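Planning demos have a success rate problem, and the problem is that we keep publishing only one of them.

I spent part of October reading the evaluation logs for Ornon, the task planner that Skanton has been pitching to anyone with a sorting line. The pitch is that you type "clear the table" and the software works out the rest. The number on the slide is 349 successes out of 400 trials. I have no reason to think anyone cooked it. I just don't think it measures what buyers believe it measures.

A success, in those logs, means the planner produced a sequence of steps that a person reading it would accept. Pick up bottle, move to bin, release. Pick up tissue, move to bin, release. Well, of course it did. A language model that has read half the internet knows that trash goes in the trash. The hard part starts one layer down, where somebody has to decide where a see-through bottle begins and ends on a pale table, and what shape a crumpled tissue is today.
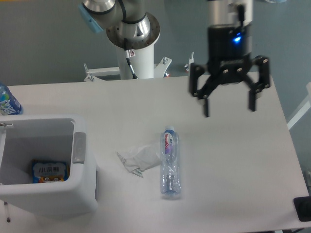
A clear bottle, a white tissue, a white bin and a white table: one line of text to the planner, a lot more to everything under it.

Depth cameras have trouble with clear plastic. They often report the table behind it, or a hole. White tissue on a white surface gives a segmentation model very little edge to hold on to. Ghislain Bélanger, who maintains the grasping code at Lavoie, told me he has rewritten his handling of transparent objects seven times, and he still adds a retry loop by hand. "The planner says pick bottle," he said. "Fine. Which pixels?"

Mackenzie Bergeron at Bratley thinks I'm being unfair. Her view is that perception gets better every year and the planner should be judged on its own. I'd accept that if the planner were sold on its own. It isn't. It comes with a video, and the video has an arm in it.

So my request is small. Publish the rate for the whole stack, from typed sentence to object in bin, with no hand resets between steps. Put the grasp failures in the same table as the plan failures – and say how many retries were allowed. If the figure drops to something embarrassing, I would still rather buy from the company that printed it.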